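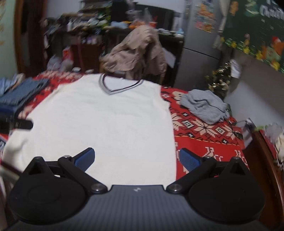 Work and Automation, Unit 6
Automation on the folding floor: what changes for the people there
Instructor: Kinga Boros
Revised 2023-08-20

Read this before class along with the Unit 5 notes on task analysis. Bring the task sheet you filled in last time.

1. The case

Hajdu is a garment care company with a plant in Cledville. It takes in returned clothing from online stores, checks it, folds it, bags it, and sends it back to be sold. The plant has 70 employees, and 40 of them work on the folding floor. The rest are in receiving, repair, shipping, and the office.

Two years ago Hajdu began to automate part of the folding. The system is called Mamum. It was trained on recordings of people handling clothes with hand-held grippers, some made at the plant and many more made in ordinary homes. The company chose homes on purpose. Clothes there lie on patterned blankets, next to other clothes, in all kinds of light, and a machine that has only met a bare steel table does badly when a shirt arrives on top of another shirt.

2. What the folding job consisted of

Job titles hide most of the work. "Folder" at Hajdu covered the following tasks before the change:

Take the item from the bin and shake it out.
Lay it flat, front up or front down depending on the type.
Look for stains, pulls, missing buttons, and odors.
Smooth the fabric and square the side edges.
Fold to the store's size card.
Bag, label, and place on the cart.
Set aside anything doubtful and write a slip.

Mamum does the smoothing, the folding, and part of the laying flat. It does not smell anything. It finds large stains and misses small ones. Knits are harder for it than woven cloth: a sleeveless knit vest has wide armholes and a deep neckline, the fabric stretches when it is pulled from one side, and the edges move when you thought they were set. Experienced folders lay a knit down loosely, let it rest, and then bring the sides in. They did not describe this as a skill when first interviewed. It came up when they were asked to fold with the gripper and found that they could not do it the same way.

3. What changed

Output. One Mamum station folds 1,620 items in a shift when the mix is mostly T-shirts. The figure drops with knits and outerwear. Managers tended to quote the T-shirt number, and schedules were built on it, which caused trouble in October when the sweaters came in.

Tasks. Folders moved to inspection and to "recovery," meaning they fix what the machine leaves half done. Recovery looks light on paper. In interviews, workers rated it more tiring than folding, because it comes in bursts and the next problem can't be predicted.

Pace. The old job let a person speed up early and slow down later. The station sets the pace now. A stop button was added after the first month, and its use was logged. Workers pressed it less once they learned about the log. After a complaint the log was taken off individual names.

Pay. Folders had been paid a base rate plus a piece bonus. The bonus made no sense at a Mamum station and was replaced with a flat addition. Fast folders lost money and slow folders gained.

Training. Making recordings became a paid task. A worker received 50 minutes of practice with the gripper and then recorded for half a shift. Some liked the break from the line. Others asked whether they were teaching the machine to take their jobs, and supervisors had no agreed answer. See section 5.

4. Comparison site

The Dornach plant, owned by the same company, bought the same system a year later. There, folders were asked to write the recovery procedure themselves before the stations were installed. Fewer people transferred out. Be careful with this comparison. Dornach handles mostly bed linen, which is flat and regular, and its staff is smaller.

5. For discussion

Who should be paid for a recording, and should payment end when the session ends?
Which of the seven folding tasks would you have automated first? Use your task sheet.
Was it right to remove names from the stop button log? What did the company lose by doing so?

Written work: two pages on one task in a job you have held. State what a machine would need to be shown, and what the person doing the job would do afterward. Hand it in at the start of Unit 7.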